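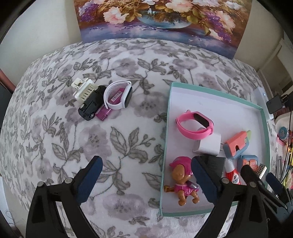 ## Unit 9: Repeat structures in printed textiles

Notes for the second half of the surface design course. Read before the January lab. Bring a ruler, tracing paper and one printed fabric with a repeat you have not worked on before.

### 9.1 Terms

**Motif.** The smallest drawn element that can be lifted out and used alone: a blossom, a leaf, a sprig.

**Repeat unit.** The smallest area of cloth that, shifted without rotation, regenerates the whole design. A repeat unit usually holds several motifs. On large florals it is often bigger than students expect, and a cushion cover may show less than one full unit.

**Ground.** The area left between motifs. A white ground makes spacing errors easy to see; a mid-tone ground hides them.

**Coverage.** The share of the repeat unit occupied by motifs, given as a percentage. Designs under 30 percent are called open in this course.

### 9.2 Standard layouts

| Layout | Vertical offset between columns | Typical use |
|---|---|---|
| Straight (block) | none | checks, small geometrics |
| Half-drop | one half of unit height | bedding, curtains, large florals |
| Quarter-drop | one quarter of unit height | dress prints |

A brick layout is a half-drop turned through 90 degrees: rows shift sideways and columns stay put.

Half-drop is preferred for large florals. In a straight layout the heaviest blossom lands at the same height in every column, and the eye joins these into a horizontal band. The half-drop breaks the band into a diagonal, which is weaker but still present. Curling stems and bud sprigs are drawn across the diagonal to interrupt it.

### 9.3 Finding the repeat

1. Lay the cloth flat, with the selvage parallel to the table edge.
2. Choose a motif with an irregular outline. Avoid symmetrical flowers.
3. Find its next identical occurrence straight up the warp. The distance is the unit height *h*.
4. Find the nearest identical occurrence in the adjacent column. Record the horizontal distance *w* and the vertical offset *d*.
5. Compute *d/h*. A value near 0.5 indicates a half-drop.

Pile fabrics stretch and the nap shifts the printed edge. Measure three times and take the mean. Mulder's sample gave *h* = 30 cm and *d* = 15 cm, hence *d/h* = 0.5.

### 9.4 Exercise

Trace one full repeat unit, mark its corners, and estimate coverage with the dot grid. Hand in the tracing with values for *h*, *w* and *d*. Grid sheets are with Els Peeters. Maximum score: 19 points, of which 2 are for labeling.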